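Small Lodging Management
Handout for Session 6: Reviews, Scores and What They Are Worth
Velimir Popescu
Last updated: 21 Oct 2019

Read this before class. Bring your own numbers if you have a property, and if you don't, use the Tutlow worksheet.

1. The claim we are testing

You will hear at every trade event that reviews drive bookings. The usual version goes: raise your score by a small amount and you can raise your rate by a matching amount, guests will pay it, and the software that helps you collect reviews will pay for itself before the season is out.

I have been hearing this for years, mostly from people selling review software. That doesn't make it false. It does mean you should ask where the number came from, who was counted and what else changed that year. When I ask, I usually get a slide with an arrow pointing up and to the right.

Three questions to keep in your head for the whole session:

- Compared with what?
- Over what period?
- Who paid for the study?

A guesthouse that gets better reviews after a new boiler, a new cook and a new booking page can't tell you which one did it. Neither can the vendor.

2. How a score gets made

Most listing sites show an average. Some weight recent reviews more heavily, some drop old ones after a set time, and some ask for several category marks and blend them. Look up the rules for each site you use, and look again next year, as they change without much notice.

What matters for a small place is the size of the pile. Take the Lekesby House worksheet. Lekesby has 391 reviews on its main site. One furious guest who gives the lowest mark moves the average by so little that the displayed score probably won't change. Now take Tutlow, which has 40. The same furious guest makes a dent that stays on the page for months.

The owner at Tutlow will feel like the place has gone downhill. It may be that one man didn't like the stairs. 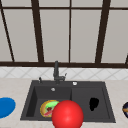 So before you react to a drop, work out how many reviews are behind it. A change that comes from two people is a story about two people. You may still want to act on what they said (if both of them found the shower broken, fix the shower), but you should not redo your pricing on the strength of it, and you should not let anyone sell you a rescue package.

There is also the matter of who writes. Guests who had a perfectly fine stay mostly go home and get on with their lives. The ones who write tend to be very pleased, very annoyed, or in the habit of writing. Your score is an average of those people. I have seen owners treat it as a measure of the whole guest list, and I think that is a mistake. Compare it with your repeat bookings, which are harder to fake and harder to argue with.

3. The Domuvska method, and why I don't teach it as fact

Some of you will have met the Domuvska method at a workshop. In short: ask every guest for a review at checkout, follow up by email two days later, reply to every review within a day, and open each reply with the guest's first name.

Parts of this are sensible. Asking does bring in more reviews, in my experience, and a bigger pile makes the score less jumpy. I have no quarrel with that.

The rest is habit dressed up as a finding. The one-day rule has, as far as I can tell, nothing behind it. I wrote and asked for the source and got a brochure back. I can believe that a reply after three weeks looks careless. I can't find any reason to think that a reply on day three loses you a booking that a reply on day one would have won.

As for first names, read ten replies in a row on any listing that uses the method. They sound like a call center. Ask yourself if you would want to stay there.

4. Replying to a bad review

The person you are writing to has already left. Your real reader is someone deciding whether to book. That reader will give you maybe a few seconds, and wants to know two things: was the complaint true, and are you the kind of host who gets into fights.

Keep it short. If the complaint is true, say so, and say what has changed, but only if it has. "We are looking into this" is read by everyone as "we are not." If the complaint is false, correct the fact once, politely, and stop. Don't mention that the guest was rude at breakfast. Don't mention that every other guest loved it. The score is right there and the reader can see it.

Don't offer money or a free night in public. You will get more complaints.

Draft for discussion, from a Tutlow reply that I think is nearly right:

"The room over the kitchen does get noise in the early morning. We now say so on the booking page and charge less for it. We're sorry you weren't told."

In class we will argue about the last sentence. Some people think an apology invites a refund claim. I think leaving it out makes the whole thing sound like a lawyer wrote it, but I hold that view loosely.
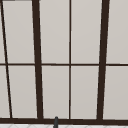
5. Paid review tools

The Trajkovski worksheet goes with this part. Trajkovski is a family-run place that was offered a review management tool at 144 dollars a month. The sales letter promised "more visibility, stronger trust and higher direct revenue." None of those three was defined. The contract ran a full year and renewed itself every December unless canceled in writing.

Work through it in this order.

a) What does the tool do that the owner can't do by hand? At a small property the answer is often "sends an email." Your booking system may already send emails. Check before you sign anything.

b) How many extra room nights would have to be sold each month to cover the fee? Use the margin per night and leave the room rate out of it. People get this wrong every single term. If a night sells for a certain price and half of that goes on commission, laundry, breakfast and power, you need twice as many nights as you thought.

c) Would you be able to tell if it worked? Write down now, before buying, what you would expect to see and by when. If you can't write it down, you will end up judging by feel, and people who are paying for something tend to feel that it works.

d) How do you get out? Find the notice period. Find out if you keep the guest contact list. In the Trajkovski contract the answer is on the last page, in the part about "data continuity," and it is not a good answer.

I am not saying that all such tools are useless. A host with several buildings and no time may be glad of one inbox. I'm saying the seller should have to show you more than a chart, and that a trial with a clear end date is a fair thing to ask for. If they refuse the trial, that tells you something too.

6. Filtering, and other things you will be offered

Some tools ask the guest privately how the stay went, then send only the happy ones on to the public site. The sellers call this "sentiment routing." It is a filter, and many listing sites forbid it. Read the terms. Owners have told me they were assured it was fine, and when I asked who had assured them, it was the salesman.

Leave aside the rules for a minute. A filtered score brings you guests who expect more than you deliver. They arrive, they are let down, and they post on the site you didn't filter. You've paid a monthly fee for that.

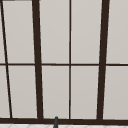

The same goes for discounts in exchange for a review, and for having your cousins write in. I shouldn't need to spell out the second one, but it comes up.

A harder case is the friendly nudge. You know a couple had a lovely time, they told you so at the door, and you ask them to put it in writing. You don't ask the couple who complained about the parking. Is that filtering? It is, a bit. Most hosts do it. My own view is that you should ask everybody or nobody, mainly because it gives you a number you can trust when you need to make a decision. Come ready to disagree.

7. What I would watch instead

If you only have time for a little record keeping each week, I'd put reviews fairly low. I would track repeat bookings, bookings where the guest says a friend sent them, and complaints made in person, written in a notebook by whoever heard them. The notebook is the best of these and hardly any property keeps one. Put a date and a room next to each entry. After a season you'll see the same two or three faults over and over, and some of them will never have shown up online at all.

Weak point of my own argument: guests who find you through a listing site may never come back to the area, however happy they were. For a place by a highway, repeat bookings may say very little. Think about which kind of place yours is before you copy my list.

8. For next time

- Finish the Tutlow worksheet, including the page on weighting. Show your working.
- Bring one real reply to a bad review, yours or someone else's, with names removed.
- Find one published claim about reviews and revenue. Write one paragraph on who made it, how it was measured and what it leaves out. If you can't find out how it was measured, write that down. It counts as an answer.
- Session 7 covers cancellation policies. Read the Lekesby terms first and mark any sentence you had to read twice.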